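Pronby Desktop Builder's Guide
Section 2: Fitting the processor
Revised 1/31/21

Welcome to the best part of the build! Once the processor is in, your pile of parts starts to feel like a computer, and the whole job is over in a few minutes. Have a read through the steps before you touch anything, then come back to step 1.

Before you start

1. Switch off at the wall, pull out the power cord and hold the power button in for 12 seconds.

2. Take off the side panel and lay the tower on its side with the open side facing up. Gravity is now your friend. If your graphics card is already seated, it can stay where it is, as long as you can reach both socket levers.

3. Touch bare metal on the chassis to get rid of any static. Do it again whenever you've walked away and come back.

4. Move any thin wires clear of the socket. Don't unplug them, just nudge them aside. 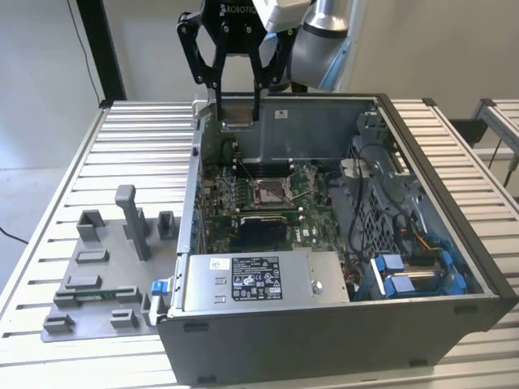
Jhun Ocampo wrote to us that he does all of this with the board outside the case, on top of its cardboard box, and finds the levers much easier to get at. Good tip! If your board hasn't gone in yet, go for it, and pick up again at step 5.

Opening the socket

5. Press each lever down, slide it sideways from under its catch and let it rise slowly. Lift the retention frame.

6. Look straight down into the socket with a good torch. It should be clean, with every contact in its row.

CAUTION: Never touch the contacts, and never blow on them. A bent contact is a miserable thing to fix.

Handling the processor

7. Take the processor from its tray by the edges only. The silver metal side is the heat spreader and it faces you when fitted. Keep fingers off the underside. 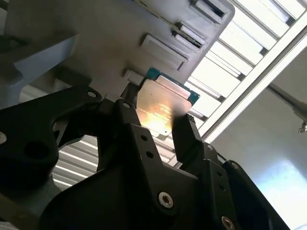 What if I've left a thumbprint on the metal, Parviz Tabrizi asked us. Easily sorted: wipe the heat spreader with a lint-free cloth and a little isopropyl alcohol, and let it dry fully.

8. Match the marked corner to the marked corner of the socket and lower the processor straight down. No pushing! If it rocks, lift it out and check the corners again.

9. Close the frame and bring the levers down in the order shown on your board's leaflet. Some firmness here is normal.

NOTE: Keep the plastic socket cover. Faltmont asks for it with any board returned under warranty.

Go on to Section 3, Cooler and paste.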